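Laundry duty goes to the arms at Nellham robotics club

Oct 12, 2023

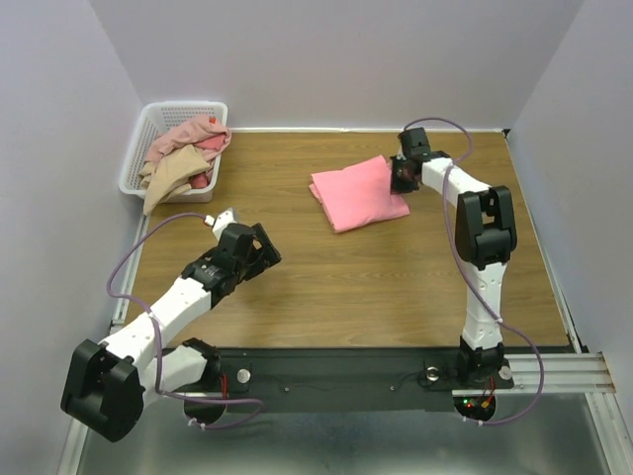
Do you need to know how to code to join the club?
Most of our members didn't when they started. You pick it up as you go, and there's plenty to do in the meantime that has nothing to do with typing.

I get asked that one every fall, so I figured I'd put it right at the top this year. Now for the news, and I'm pretty excited about it! Our student team is officially signed up for the Hekley household tasks contest, and the task we drew is folding laundry. I was secretly hoping for it (the other choice was stacking cups, and I have had enough of cups to last me a while).

The way the contest works is simple enough to explain to my mother, and I did. You get a basket of clothes and two arms, and the arms have to take one piece at a time out of the basket, lay it down on the table and fold it flat. There's a time limit of 18 minutes for the whole round. The judges look at how square the fold is and whether the piece ended up where you said it would. A perfect round is worth 100 points. Last year's top team got 83 and they were over the moon about it, so that tells you how hard this is for something a seven-year-old can do while watching cartoons.

We've been at it since August, and the pink cloth has become a sort of club mascot. It's light, it's a plain rectangle, and it shows creases nicely, so everybody learns on it first. One arm was right at the edge of it with its fingers when I stopped by to take notes for this piece, and the basket in the back corner still had a good heap in it, pink and beige mostly. I brought in some of that from my own closet - I won't say which!

Safta Tudose is running the practice sessions this year. She's a junior, and she keeps a notebook of every single attempt, good or bad. We're up to 183 attempts in that notebook as of this week. She told me the folding part bothers her a lot less than the picking up part. "If you grab two layers when you wanted one, you're done before you start," she said, and then she went right back to work and I had to find someone else to bother.

That someone was Gheorghița Avram, who looks after the hardware. He spent most of September on the cables. They're purple now, and tied down along the arms with little white ties, and he is proud of those ties (I counted myself lucky to get away after ten minutes on the subject). The old wiring kept snagging on the table whenever an arm reached all the way back to the basket. He left plenty of slack in the new loops so the wrists can turn.

We named our entry Gravadum. There was a vote, it was loud, and I'm still not sure how it's supposed to be pronounced. The runner-up was Bangera, so we may save that for the spring.

If you'd like to help, we could use clothes. Small stuff is best, like kids' T-shirts, dish towels and pillowcases, in solid colors if you have them, clean please! Leave out anything with zippers or buttons, we're not ready for that yet. There's a box for it by the front office.

We also have 2 open spots on the team, and they're for any grade. Come by the workshop after the last bell and ask for Safta or me. Wear shoes that cover your toes, and tie your hair back if it's long.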